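What Happens at a Robot Open Day

Robots in movies get to save the planet. Robots at an open day mostly pick up boxes. If that sounds like a letdown, stay with us, because picking up a box is much harder than it looks, and you have been showing off about it since you were a baby without even knowing.

The Birklow robot workshop opens its doors every November. Visitors get a sticker, a paper cup of juice and a place to stand behind a yellow line on the floor. The line is there for a reason. A robot arm has no idea where your nose is.

Who is doing the work?

The stars of the visit are a pair of arms. The people at the workshop call the left one Dotine and the right one Neves. The arms do not answer to these names, or to any others.

Each arm is bolted down at one end, like a very serious desk lamp. Along the arm are joints, and inside each joint is a motor. Your own arm has a shoulder, an elbow and a wrist. A robot arm has much the same idea, minus the funny bone. At the far end is the gripper, the part that does the grabbing. A gripper has fingers, but it would be hopeless at the piano.

One of their favorite jobs is called a handover. One arm holds a block and the other arm takes it. You do this every time someone passes you the ketchup. 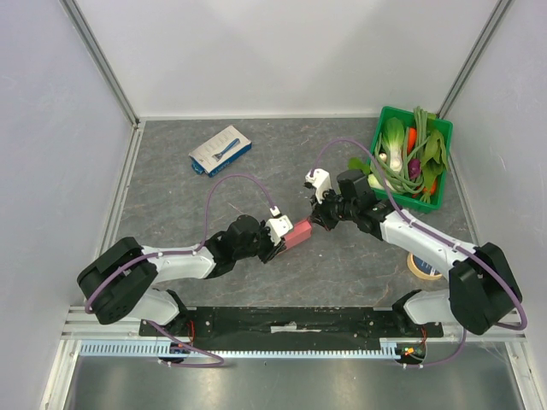 Why is passing a block so hard?

Think about the ketchup again. You reach out, you close your hand, and the other person lets go. If they let go too early, there is ketchup on the dog. If they let go too late, you have a tug-of-war at dinner.

Two robot arms have the same problem, and they can't raise an eyebrow at each other to say "ready?" A computer has to work out where both grippers are and when each one should open or close. If one gripper is off by the width of a pencil, the fingers may close on nothing at all. They will do this with great confidence.

How does a robot know where things are?

Some robots have a camera high up, looking down at the whole work area. That is good for finding things. But an arm can get in the way of its own view, just as your hand covers up the page when you draw. So a robot may have a small camera near its wrist as well. It gets a close look at whatever the gripper is about to grab, along with a great deal of its own fingers.

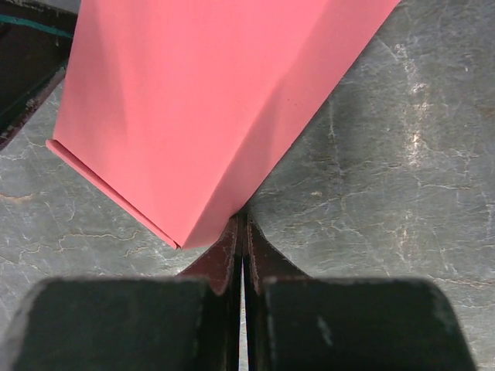 Up close, a simple box becomes a puzzle. Which way is it turned? Where are its edges? Should the fingers go on the corner, or would a flat side be better? You would answer all of that in a blink, probably while talking about something else. The robot has to get its answers from numbers, and a picture made of numbers does not come with a note saying "box."

Practice, practice, more practice

Many robots learn by being shown. A person guides the arms through a job, and the computer saves every move. Then the person does it again. The team at Birklow recorded 2,000 tries at one of their jobs, which was putting a block in a tray. By the end, the humans were extremely good at it.

After that, the robot has a go alone. In one test the arms managed 61 good handovers out of 67. The other six blocks went on the floor, where blocks seem to like it.

Try it at home

You need 2 people, a small box and two pairs of kitchen tongs. Ask a grown-up for the tongs, and choose a box with nothing breakable in it. Now pass the box from one pair of tongs to the other without talking.

Too easy? Close one eye. Still too easy? Turn the box so a corner points at you and try to pick it up from there.

If you drop it, pick it up and start again, like the robots do. You may complain a little first.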